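How to Clean and Reset a Toy Play Kitchen

Updated Mar 1, 2026

A play kitchen gets handled more than most things in a playroom. Hands go from the pots to the knobs to the floor and back again, and stickers, crayon and bits of real snack end up in the corners. A full clean takes one nap time, and the kitchen can go back into use the same day once it has dried.

These steps are for a wooden kitchen with a printed or painted backsplash, a pretend cooktop and a toy microwave. If yours is all plastic you can use more water, but the order stays the same.

What you need

Two microfiber cloths
A bowl of warm water with a few drops of dish soap
An old soft toothbrush
Cotton swabs
A dry towel
A small screwdriver
A pencil eraser, the white kind

Step 1. Empty it out

Take everything off the cooktop and shelves and sort it into two piles: metal and plastic in one, wood and fabric in the other. Take the utensils off their hooks as well. Metal pots and plastic food can be washed in the sink with dish soap. Wooden spoons, spatulas and cutting boards should only be wiped with a damp cloth and dried right away. Don't soak them, and don't put them in the dishwasher.

If any part of the kitchen runs on batteries, switch it off and take them out now. Put the screws in a cup where they won't roll.

Step 2. Dust from the top down

Start with the range hood, then the microwave shelf, then the backsplash, then the cooktop. Use a dry cloth first. Wetting dust on a wooden shelf just pushes it into the joints.

Step 3. Wipe the hood and the controls

Wring the cloth until it no longer drips. Wipe the sloped sides of the hood, then go along the control strip in one direction. Clean around each knob with a cotton swab. Do not spray anything directly on printed buttons or displays. The print on most toy kitchens wears off with alcohol wipes, so leave those in the cupboard.

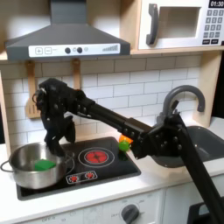 Range hood, subway tile backsplash and a steel pot on the black cooktop.

Step 4. Clean the backsplash

Use the damp cloth and a little soap, working in small sections. If the grout lines are printed on a flat panel, a cloth is enough. If they are recessed, run the toothbrush along them lightly. Crayon usually comes off with the white eraser. For sticker residue, rub in a drop of cooking oil, wait 3 minutes and wipe it off with soapy water.

Step 5. Do the microwave

Open the door and wipe the inside, including the corners. Go over the keypad with a barely damp swab, then the handle. Dry the door edge well – water that sits there can lift the finish.

Step 6. Check the hardware

Tighten the screws on the hooks, handles and door hinges by hand. Stop when they are snug. If a hook still wobbles, move it over slightly and fill the old hole with wood filler.

Step 7. Let it dry and put things back

Leave the doors open for 30 minutes. Hang the utensils first, then set one pot on the cooktop and store the rest below. Put the batteries back in last and test the buttons.

Wipe down the handles and cooktop once a week, and repeat the full clean whenever the backsplash starts to feel sticky.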